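The update went out at 4 in the morning because that was when the fewest people were playing Rumivora. There were nine of them. She could see the number in the corner of the admin page, and it stayed at nine while the bar filled up.

She had written the notes the night before, in the usual order. Fixes first, then changes, then the thing people wouldn't like. The lobby no longer froze when a player left during the countdown. The map of Ukberg loaded its northern half before its southern half, which was the wrong way round but faster. The shop in Ruridine would be closing.

That last one had taken her an hour to word. The shop sold hats and small boats, and almost everyone walked past it on the way to the harbour. It ran on a piece of code written by someone who had left before she joined, and every time she touched the harbour the shop broke. In the spring it had sold one player 2000 boats for the price of one. He had been very polite about it and sent most of them back.

She put the kettle on and read the notes again on her phone. "The shop in Ruridine has been removed to improve stability." It was true. She pressed publish and went to stand by the window.

When she came back there was a message in the support queue, number 2839. It was from one of the nine.

"I was in the shop when it went," it said. "Where do I go now?"

She checked the account. The player was standing in Ruridine at the exact spot where the counter had been, on a square of ground that didn't belong to anything. The game thought they were still indoors. It wasn't raining on them, though it was raining on the rest of the street.

She wrote back and said that it was a known problem, which it had been for less than a minute, and that logging out and in again would move them to the harbour.

"I don't mind staying," the player wrote. "I only came in to look at the hats."

She drank some of the tea.

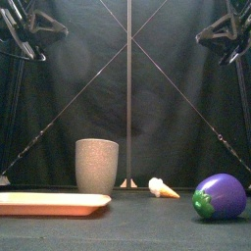
*Orange tray, speckled cup, ice cream cone, aubergine.*

She went back to the log. The player hadn't logged out. According to the log they had been in the shop for three hours before the update, and for two hours the evening before, and most evenings before that as far back as the records went. They had never bought a boat. They had bought one hat, a grey one, on the first day the shop opened, and were wearing it.

The Yoshida build was still on the old server. It was the one they had used for testing before she changed the harbour, and it had the shop in it, with the lamp over the door that didn't light properly. She wasn't supposed to let players on to it. It had no harbour to speak of and the sea was just a blue floor.

She looked at the clock. The others would be in at nine, and somebody would want to talk about the shop, and she would say that it was gone and things were more stable. Both of those would be true on the main server.

She copied the shop across by itself, without the till. It took three tries. The first time it came out facing the wall, and the second time it had no floor and she had to put it back quickly. The third time it stood where it had stood before, a bit too close to the bakery. The door opened. Nothing inside could be bought, so there was nothing left to go wrong with the harbour, or nothing she could find.

The rain came back on over the whole street.

"Oh," the player wrote. "The till's gone."

"Yes," she wrote. "It's only for looking now."

She opened the notes again and changed the line. It took less time than it had the night before. "The shop in Ruridine no longer sells anything," she put, and under that, because it was a fix as well and ought to be listed - "Moved the shop slightly to the left."

She closed ticket 2839 and went to rinse the cup. There were still nine people playing when she turned off the light.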